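Filed under: Pageants & Prizes / Talks

Speaker notes: Who is the crown for?
Rulcombe Hall, 2025-09-13

Start without the slides. Ask who has paid to vote for a contestant online. Wait for hands. Don't tease anyone.

Then the Sinditz numbers. Last January the Miss Sinditz "People's Choice" round took in 1,626 paid votes. The winner of that round got a sash and a spot in the semifinal. She did not get a scholarship. I asked where the vote money went and was told it "supports the program." I'd like a longer answer than that.
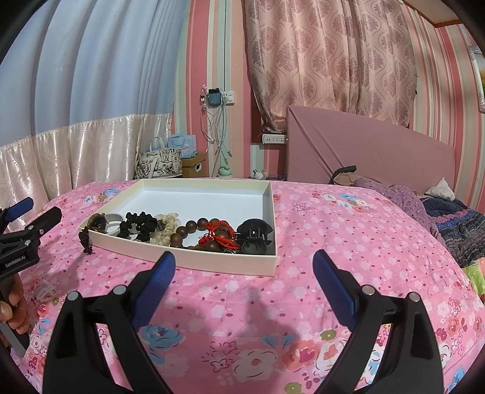
Entry fees come next, and go slowly here. Jolberg charges 400 dollars to enter, and that buys a number, a rehearsal slot and a shirt. Gown, shoes, hair and travel are extra. The organizers say a girl can compete with what she already owns, and I'd love to believe it. Most teenagers I've met own something closer to a cream box with a couple of scrunchies and a wooden bead bracelet in it, maybe a red cord draped over the beads. Ask the room when they last saw a state finalist walk out in that. Pause.

Expect pushback on confidence. Someone always says pageants teach girls to speak in public. Fine - so does debate club, and the fee there is usually a bus ride. I'm willing to hear that the stage does something debate can't, but I want to hear it from women who placed nowhere. We mostly hear from winners.
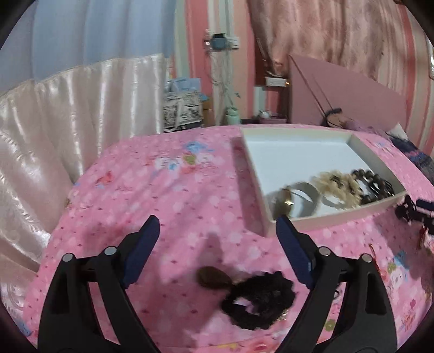 Same trouble with the judges. At Boonyarit the panel had 88 contestants to interview and gave each of them 2 minutes. Try it now: have the audience pair up, one asks about world hunger, the other answers. Stop them at 2 minutes. Could you rank that person against 87 others? I couldn't.

(If running late, cut the bit on swimsuit scoring. Keep the part where the rule book says "fitness" and then doesn't define it.)

Questions I'd put to any pageant:
- What share of fees comes back as prize money?
- Are the scores published?
- Who picks the judges, and do any of them sell coaching?

That last one matters most to me. Sinditz says it has a policy on coaches. I asked for a copy and I'm still waiting.

Open it up for questions from the floor.

Related items
What a sash costs to make
Reading the fine print on "scholarship" prizes
Jolberg changes its age groups again

We use cookies to remember your settings. By staying on this site you accept our cookie policy.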